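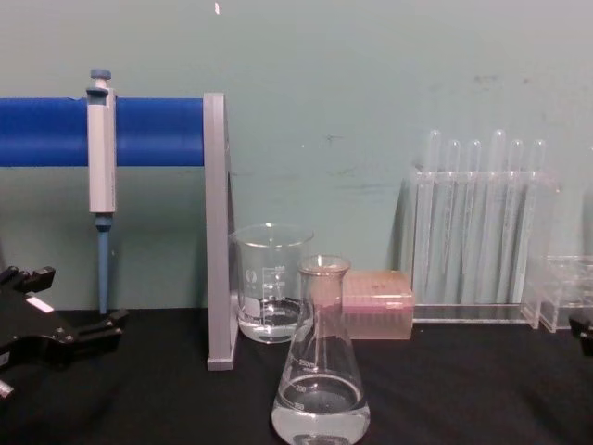 **1/** Skerkura has widened its recall of chilled houmous. It started in May with one batch of the plain 200 g tub and now takes in the roasted pepper and the lemon ones as well. The reason given is the same, possible salmonella in the tahini. Testing for it is slow bench work, a lot of it done with a micropipette, and a result takes days. That is partly why these recalls come in stages.

**2/** Tahini is ground sesame. It is dry and fatty, and salmonella can survive in it for months. It won't grow much in the jar, but once it is mixed with water and chickpeas it can.

**3/** The shops that had the tubs are Festix and Ollo. Festix has put notices up at the tills. Ollo has it on the website under "Product news", four clicks in. I've asked them to move it to the front page. No reply yet.

**4/** Numbers, from the notice: 2,166 cases went out to shops. 1,052 have come back or been accounted for. The rest were either sold or are still in somebody's fridge.

**5/** The tahini came from an importer, Van der Merwe, which also supplies two bakeries and a halva maker. The halva maker has held back 800 bars while it waits for results. Those bars never reached the shops, so there is nothing for you to return.

**6/** What to check: the code is on the side of the tub, under the barcode, and not on the lid. Anything starting SK4 or SK5 is included. If you have thrown the sleeve away, the same code is printed on the film.

**7/** Don't eat it and don't give it to the dog. Take it back for a refund, no receipt needed at either shop. If it has leaked, wash the shelf with hot soapy water and then wash your hands.

**8/** Symptoms are diarrhoea, stomach cramps, fever, sometimes vomiting. They usually start between six hours and six days after eating. Ring your GP if it's a baby, someone elderly or someone who is already ill.

**9/** Arnel Javier asked whether freezing makes it safe. It doesn't. Freezing stops the bacteria growing but doesn't reliably kill them.

**10/** Correction to post 6: SK4 and SK5 are the plain and lemon tubs. Roasted pepper starts RP4. Return those too.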